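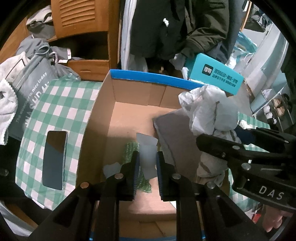 Packing materials in a cardboard box, two hand-held grippers in use.

Jenosell Home Packing Set - equipment and budget notes

This README covers the purchasing side of the set. Data layout and loading instructions are in a separate file. Last edited July 5, 2019.

What we bought

The first order was for hand-held gripper pairs only. We did not buy arms for the collection phase. Each kit that goes out to a home has:

- two grippers, left and right
- one camera per gripper
- spare finger pads
- a charger and a hard case

We have 19 kits. Engebretsen quoted for 24, but Neusa Portela cut the order after the pilot, when several kits sat on the shelf between home visits. Hornlow supplied the cases and storage drives.

Budget

The hardware line was set at 2,000 per kit, cameras included. Shipping was left out of the first estimate and had to be added later. Finger pads are charged to consumables. Anyone planning a similar purchase should do the same, as the pads wear at a different rate from the rest of the tool.

Props cost almost nothing. Boxes, bubble wrap and plastic packaging come from whatever the home already has. Please do not order these new.

Contents

The set holds 2,704 episodes of packing and unpacking. Rooms were left as they were, so backgrounds are busy and vary a lot from home to home. Plan storage before you plan kits - we ran short of drives long before we ran short of grippers.

Known gaps

- Clear plastic and bubble wrap are common. Rigid items are not.
- No force sensing. Afonso Rocha has a quote for sensor pads, not yet approved.
- Kits returned with loose screws were repaired in house and the hours were not logged.

Next purchase

One fixed two-arm station is planned for December, pending approval. Send questions on orders to Arben Gashi and on repairs to Valquíria Leite.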